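Two weeks with the Lelline arms
By Lovisa Dalen
April

I've wanted a pair of small robot arms on my own table for longer than I'd like to admit, so when Lelline opened orders for their two-arm starter kit I put my name down the same evening. It cost 3,779 dollars with shipping, and I've spent most of my free evenings with it ever since. So here's where I've gotten to!

The kit ships in one very heavy carton. Inside are the arms, the grippers, a little wrist camera for each, the power supply and a bag of cables that looked like far too many and was the exact number I needed. The printed guide covers mounting and power and then sends you to the website, where the good material is. I'd print the calibration page – you'll want it next to you, and the laptop is busy at that point.

Setup

Mounting took an evening. Calibration took another, mostly my own fault (I had the left and right arms swapped in the software and kept wondering why the wrong one waved at me). Once that was fixed, everything came up the first time I powered it on, and it has come up every time since.

You teach the arms by steering them through a job yourself, over and over, and the software saves each run. I use the Poulain hand controllers, sold separately, and I love them. They're light, the squeeze trigger is smooth, and I stopped thinking about my own hands after maybe an hour. The company suggests 100 runs for a simple pick and place. I did my first batch with foam blocks and the arm was grabbing them on its own by bedtime, and yes, I cheered out loud in an otherwise silent house.

Small, awkward things

Foam blocks are easy. What I really wanted to know was how the grippers do with thin, curvy stuff, so I moved on to an orange hook, with a peach desk organizer and a white box sharing the tabletop. The fingers narrow toward the tips, and you do have to line them up with care. The wrist view makes that so much nicer than squinting from my chair. 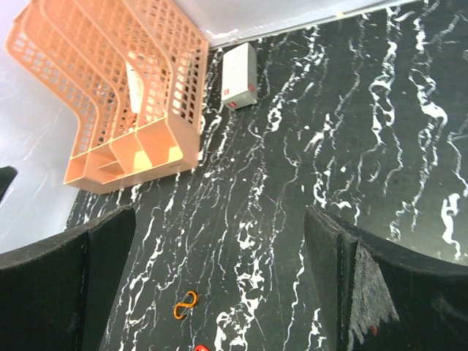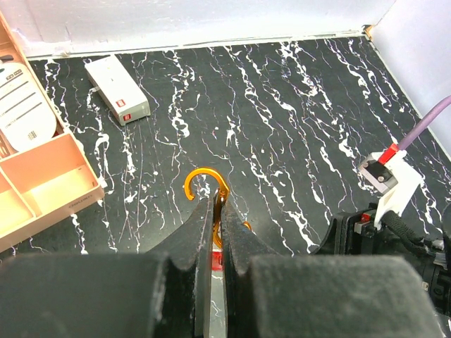

What I'd change

The finger pads pick up wear, and I'd have liked a spare set in the carton. The software also names every saved run with a long string of digits, so finding the one you botched means opening them one by one. I've got 2,315 files in that folder now. Please, Lelline, let us type a name!

The fans are louder than I expected too. Fine in a workshop, less fine next to a bedroom.

Would I buy it again? Yes, in a heartbeat. It's a lot of money for a hobby, and if you only want to see an arm move there are cheaper ways. But if you like teaching a machine something fiddly and watching it slowly catch on, this kit is a joy. Next I'm trying the Fakness soft pads, which are meant to fit the same fingers.

3 comments

Ragnvald Grønli
Nice write-up. Did you need both arms for the hook, or would one do? I'm short on table space.

Lovisa Dalen
One is plenty for picking things up. I'd still get the pair if you can fit it – handing stuff across is the next thing I want to teach mine.

satasdale_tinkerer
Same complaint about the file names. I keep a paper notebook with the last four digits and a word or two for each run.

This site uses cookies to remember your settings. By continuing to read, you agree to their use.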